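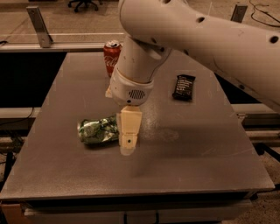

Tenho uma relação complicada com latas. Bebo uma, pouso-a na mesa, começo a escrever e, quando dou por mim, já lá vai outra (e entretanto abri um chocolate, porque a tarde é comprida). Ao fim do dia a minha mesa parece o balcão de um café depois de um jogo grande!

Foi por isso que aceitei, em abril, passar uma semana inteira a arrumar como deve ser. A ideia veio do Alfie Ellwood, que tem uma oficina de organização doméstica em Bukorside e que me recebeu com um café e uma pergunta que me deixou sem resposta: «Esmagas antes ou depois de saber se está vazia?»

Confesso que esmago sempre antes. Aperto a lata com a mão, faz aquele barulhinho delicioso, e pronto, está tratada. Uma lata verde toda amarrotada, deitada de lado, é para mim sinal de assunto encerrado. Já uma Coca-Cola de pé, lisinha, é um mistério: pode estar cheia, pode ter um fundo morno e sem gás, pode estar ali desde ontem. O Alfie manda pegar-lhe e sentir o peso. Parece óbvio, eu sei, mas quantas vezes a deixei ficar só por não ter a certeza?

A regra dele para a mesa cabe num papelinho. O que está amassado sai já. O que está de pé levanta-se e decide-se. O que ainda está embrulhado volta para a despensa, e aqui é que me custa, porque uma barrinha fechada em cima da mesa é uma barrinha que vou comer às cinco da tarde. Experimentei guardá-las numa caixa Mendell, daquelas com tampa de encaixe, na prateleira de cima. Comi na mesma, mas tive de ir buscar o banco!

Para as latas comprei um balde Steyn de tampa basculante, que me custou 49 euros e que o meu marido considera um escândalo. Fica debaixo da mesa, do lado direito, e aprendi depressa que convém passar as latas por água antes de as deitar lá para dentro. No segundo dia não passei. No terceiro tinha formigas.

Ainda há a questão de amassar. Aqui em casa poupa imenso espaço, mas perguntem primeiro no vosso ponto de recolha, que há máquinas de devolução que só aceitam a lata inteira e com o código legível. Eu levei um saco cheio delas, todas espalmadas com muito orgulho, e voltei com o saco.

No fim da semana tinha juntado 74 latas, contando com as que encontrei no carro e atrás do sofá. A mesa, essa, continua cinzenta e bonita, que eu já nem me lembrava da cor. O balde ficou. A caixa das barrinhas desceu uma prateleira.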